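How to bring a folding machine into a garment room without losing your staff

Start with the puffers. Every seller will demo on a T-shirt, and a T-shirt proves very little. At our alterations and returns business in Udville we were shown a Susa folding line that did 634 flat items in a shift. Then we asked about hooded coats, and the talk turned to "future updates."

Step 1. Write down what your people do with one difficult garment, start to finish. Spread it, find the hood, check the zipper, smooth the panels, fold. Have the folders write it themselves. 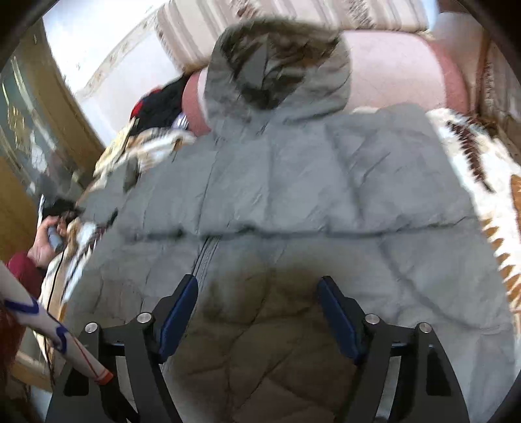

Step 2. Put a price on the handling the machine leaves behind. Someone still has to lay each piece out the right way around, and that job tends to vanish from the brochure. At our Sterkurcombe branch it became the whole job for two people, who liked it less than folding and told us so.

Step 3. Run a trial of 500 mixed pieces, and pick them yourself. Count a refold as a failure, whatever the software calls it.

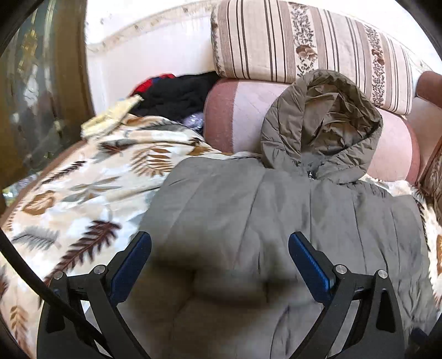 Step 4. Settle the pay question before the trial ends. If folders are now teaching or correcting a machine, that is skilled work and should be paid as such. Ask them which garments they would keep for hand work. A quilted coat with its hood open and the lining bunched into small creases takes judgment, and I have yet to see a quote that allows for it.

Step 5. Sign for three months at most. We signed for a year, from February, and I would not do it again.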